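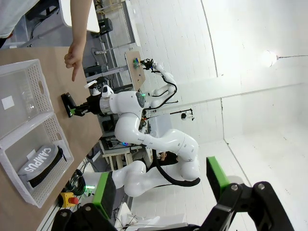
Rahman reckons the Prellow wrist kit is overpriced and you'd get the same examples off a fixed camera. Not my experience. Had ours 3 weeks, two arms, basket sorting mostly.

Good: green finger pads grip well, small stuff included. Mounting bracket solid. Set up in 15 mins, no swearing.

Bad: recording software. Drops the last 2 seconds of a run if you stop too quick, so the release is missing and the example's no use for training. Lost a whole mornings worth. Support said wait for the April update.. fine.

Manual is rubbish. Would still buy again. 3 stars, four if they fix the saving.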